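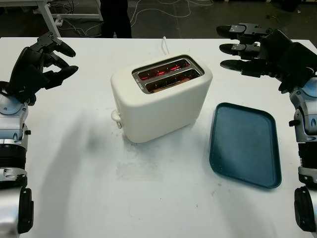
Lab & Workshop > Safe Practice > Bench Rule Sets

Gruvora Bench Rule Set, Hot Appliances
Made by Ristico. Text revised 2025-08-23.

I wrote this set after too many afternoons of saying the same things out loud to new operators. Toasters, kettles, sandwich presses - sooner or later every two-arm setup gets asked to work with something hot, and the house rules for it usually live in one person's head! So I put them on cards, tested the wording on people who had never run a robot before, and cut everything that made them squint.

You get a wall sheet, a deck of wipe-clean cards for the bench, and a sign-off pad. The cards are grouped by when you need them (before power, while it's hot, after), and the print is large enough to read from 80 centimeters away with your hands full.

The part people turn to first is the heat section, so let me give you the flavor of it. While the coils are glowing, one person watches and does nothing else. That person has the stop button in hand, and I do mean in hand, not on the shelf behind them. Hands stay off the table until both arms are parked. The power cord goes out the back, away from the arms, and it gets checked again every time the toaster is moved. Plastic trays keep their distance from the hot end of things. Bread that gets stuck is a job for a person with the plug pulled, never for a robot finger, no matter how well the last grasp went.

After a hot run there's a cool-down of 15 minutes before anybody touches the appliance or wipes the table. I know that feels long when you're trying to get through a session. Use it for the paperwork.

The floor has its own card too. Cables on the floor around a table are a trip hazard right where an operator might need to step back in a hurry, so the card has you walk the full loop around the table before power goes on. It's my least popular card and I'm keeping it.

Then come the gripper cards. I've written them for two-finger grippers and for multi-finger hands, because a lot of benches run both. For two-finger types you check the bracket screws with a driver (looking at them isn't enough), run a thumb across the fingertip pads for crumbs or grease, and peer into the gap between the fingers where the linkage sits. Textured pads hold on to crumbs like you wouldn't believe - brush them out and check that the grid still has its edges.
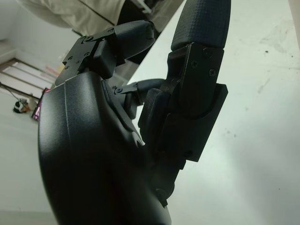
Mỹ Đồng asked whether the pad check really has to happen before each session, or if once a week would do, given that the team at Veres swaps pads on a schedule anyway.

My answer is that I'd keep it per session for anything involving food or heat. A schedule covers wear, but a greasy pad can happen on the very first slice. If your pads only touch cold, clean objects, go weekly and write that on the sign-off pad so the next shift knows.

What's in the box
Wall sheet, matte finish
Bench cards on a ring
2 sign-off pads
Blank cards for your own rules

The set doesn't replace your own risk assessment or the manual that came with your robot. Where they're stricter than my cards, follow them.

Orders ship from Umen within two working days. A version for cold kitchen tasks is planned for October, and if you have a rule you'd like to see in it, send it over!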